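Setting Up Matching Gift Reminders in Fikow

Matching gift reminders go to donors whose employer matches contributions. Fikow does not send them by default. The steps assume version 2 of the donor module and an admin login.

Export the employer list from Plellis as a CSV file. Keep the column headers. Fikow reads the first 700 rows of a file and ignores the rest, so split a longer list before import.

Open Settings, then Gifts, then Matching. Select Import and map "Employer" to "Organization name." Leave "Ratio" blank if the employer has not confirmed it.
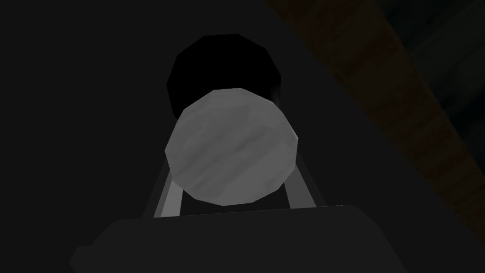
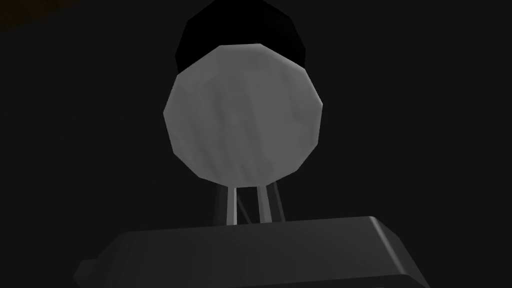
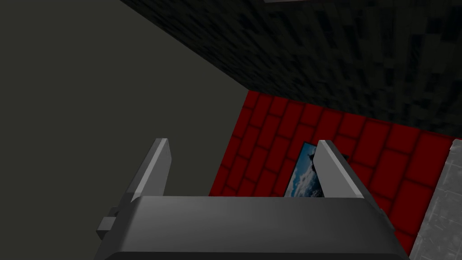 Set the minimum gift next. The field takes whole dollars only. We use $100 for one-time gifts and $200 for pledges — pledges are matched on the amount paid, so a lower figure produces reminders that go nowhere.

Under Schedule, set the last send date. Many employers close their forms before year end, and a date in November is safer than one in December.

Run a test batch against your own record. If the message arrives with an empty employer name, the mapping was not saved. Repeat the import and select Apply before leaving the page.

Last revised October 2021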